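Nastex Hand-Held Gripper, two-finger, with Table Task Practice Guide

Part no. 143-B
Supplied by Retamal
Guide revised May 2023

Overview

The Nastex is a two-finger gripper worked by hand. It is made for teams that record pick-and-place work in ordinary rooms and want the recordings to follow one written standard. Each unit comes with the Dresard practice guide, a 31-page booklet that covers setup, handling, record keeping and cleaning. The guide can also be ordered without the gripper.

What is in the box

Gripper with finger pads fitted
Spare pair of finger pads
Hex key and pivot screw set
Quartered marker stickers, sheet of 6
Practice guide, printed
Inspection log, 93 entries

Using it to the guide

The guide treats the room as part of the job. A patterned cloth, daylight from a window and furniture behind the table are all allowed. They must stay where they are from the first pick to the last in a set. If a cloth is pulled or a curtain is moved, the set is closed and a new one is started under a new number.

Objects are put down before the operator takes hold of the gripper. For fruit-to-plate work the guide asks for an empty plate within easy reach and the fruit on one side of it, with room for both fingers to open. Pieces may touch each other. Mixed sizes and colors are preferred, as long as the largest piece fits between the open fingers.

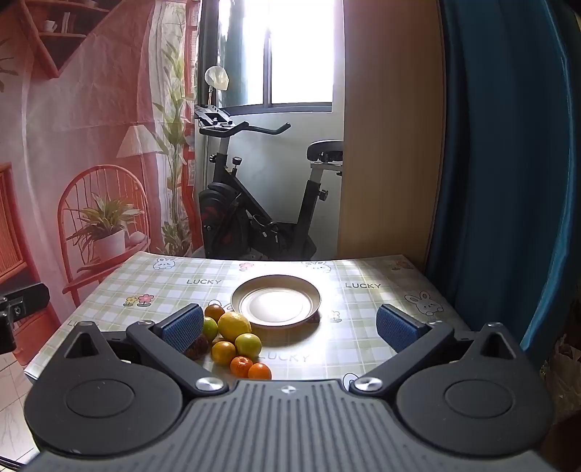

Citrus beside an empty plate, gripper open.

Start every approach with the fingers open. Close on the widest part of the object and stop when the pads hold it — squeezing harder marks soft fruit and wears the pads. Lower the piece onto the plate before opening. A dropped piece is logged as a drop and left where it lands until the set is over. It is not picked up and tried again under the same entry.

Keep the free hand off the table while a set is running. Other people stay behind the operator. Cables on the floor are run away from the operator's feet and taped down wherever someone has to step over them.

Checks before each session

Open and close the fingers fully 6 times. Movement should be even on both sides.
Check both pivot screws. Tighten by hand only.
Look at the pads for cuts, shine or lifted edges. Replace in pairs.
Wipe the marker and confirm that it lies flat.
Write the result in the log, including a pass.

A gripper that fails any check is tagged and taken out of use. Do not swap parts between units. The log belongs to one gripper and goes with it if the unit is sold or lent.

Food items

Fruit used in a set is not eaten afterward. Clean the pads with mild soap and water after any session with food, and let them dry before storage. Citrus oil left on the pads will harden the surface. Solvents and alcohol wipes are not approved for the pads.

Ordering and service

Units ship from the Retamal warehouse in Drustville. Spare pads are sold in pairs, marker stickers by the sheet. For service, send the gripper with its log — units that arrive without one are inspected as new stock and take longer to come back.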